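Plivari Ward Stock: supply and equipment records for small hospitals and clinics

July
By Malte Schwerdtfeger

Plivari Ward Stock is a program for keeping the stock records of a hospital or a group of clinics in one place. It covers the things which are used every day on a ward: dressings, gloves, tubing, drip stands, bed linen, drinking water, cleaning products. It doesn't hold patient records and it doesn't replace your finance system. It sits between the two, and it tells the buyer what was used, where it was used and what must be ordered again.

Most of our customers came to us with spreadsheets. Each ward had its own file, and each file had its own names for the same article. One clinic had four names for one size of glove. When you bring such files together, the first work is to agree on names, and for this we include a matching tool. It reads your old lists, puts similar lines next to each other and asks a person to confirm. The tool never joins two articles alone. A sister or store manager must say yes.
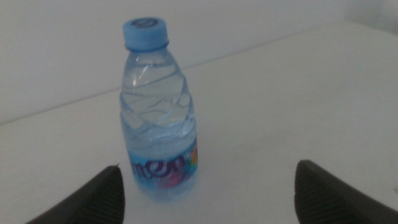

After the matching you have one article list for the whole house. In the standard edition this list can hold as many articles as you like. The clinic group in Vasden, our longest customer, works today with 2,823 articles on two sites, and the search still answers while you are typing.

How the counting works

Every ward receives a count sheet on a tablet or on paper, as you prefer. The sheet follows the order of the shelves and not the alphabet, so the person who counts can walk once along the store room and be finished. If you move a shelf, you drag it to the new place in the plan and the next sheet is changed.

For each article you set a lowest level and a full level. When the count falls under the lowest level, the article goes on the order proposal. The proposal is sent to the buyer each Monday, or on another day which you choose. The buyer can change every line before it goes out. We were asked many times to make the ordering fully automatic, and we have decided against it for the moment.

Articles without an expiry date can be kept in a simpler way, with only a quantity and a place. Articles with an expiry date are kept by batch, and you get a warning 30 days before the date. You can make this time longer for single articles.
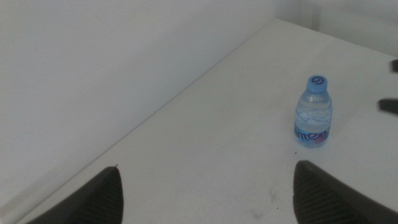
Small bottle of water on a white table.

"We had the old system for many years and I was afraid of the change," says Lizelle Hendricks, who is responsible for the stores in Vasden. "The first month was hard, I will not hide it. The night staff did not want the tablets. Now they ask me for a second one."

Connection to other systems

Ward Stock can send its orders as a file or directly to the purchasing system. A ready connection exists for Renau Purchasing and for Gál Ledger. For other systems Sibusiso Matlala and his team will look at your case and give you a written offer. Please send us a sample of your order file with the first message, it saves time on both sides.

The program can be installed on your own server or used from ours. The functions are the same. If you use ours, a backup is made every night and you can download your complete data whenever you want, also after the end of the contract.

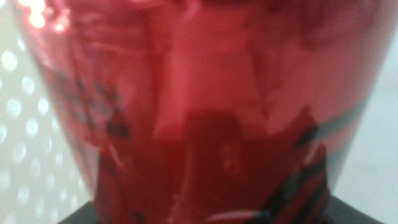
Reports

There are reports for use per ward, for cost per ward, for expired goods and for differences between two counts. All of them can be saved as a table and opened in any office program. You can build your own report, but for this you need a little patience and the handbook, chapter 2.

Training and support

The training takes one day for store staff and half a day for the wards. Jacobus Molefe gives it in your house or by video. The help line is open on working days until five in the afternoon, and the people who answer know the program well.

Price

The licence is paid per site and per month, and there is no charge for additional users. The training is paid separately, at 110 euros per person. If you wish to test first, we set up a trial with your own article list. Write to Riaan Du Plessis in the sales office and tell him how many wards you have.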